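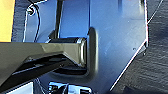
Blue metal plate, close view.

The Clambridge to Tostley footpath reopened in April, and I have now walked its full length twice. The route covers 14 miles and is maintained by the Dafis Trust, which replaced 38 waymarkers over the winter. The new posts are easy to read, even in poor light.

Walkers should note that the section beyond Flolline remains steep. The path climbs to 1156 feet and offers little shelter – a windproof jacket is advised at any time of year. I left Clambridge at seven in the morning and reached the summit before noon.

The stile at the lower farm has been replaced with a gate. Dogs must be kept on a lead for the next two fields. The tea room at Tostley is open daily until 4 p.m. and accepts cash only.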